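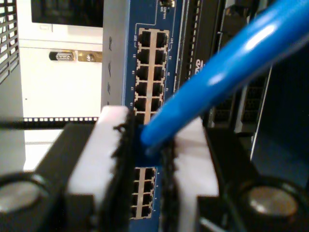
Blue cable at the blue switch panel.

I'd been promising myself a trip to the Hemerley comedy studios since February, when they announced an open day, and on 18th April I finally went! It's an old bakery on the edge of Ponditz (parking is awful, take the bus) where they tape Gonar Nights, the stand-up show my sister and I have watched far too much of.

First stop was the main stage, which is so much smaller than it looks on TV. We got to stand on the mark and squint into the lights, and one brave guy did 3 minutes on his mother-in-law's parrot. Big laughs, possibly out of pity.

Then the writers' room, with 1,141 rejected jokes pinned along the hallway outside. I read maybe a dozen and would have kept five of them. The sound booth was my favorite though – they let us mix the crowd noise for a sketch and mine came out like a hockey game.

Lunch was a grilled cheese from the Grewal truck, 10 bucks, pretty good, go easy on the green sauce. We closed with a half-hour set from two of the show's newer comics, trying out stuff for the next season. The bit about the dentist needs work. The wedding DJ one had me crying.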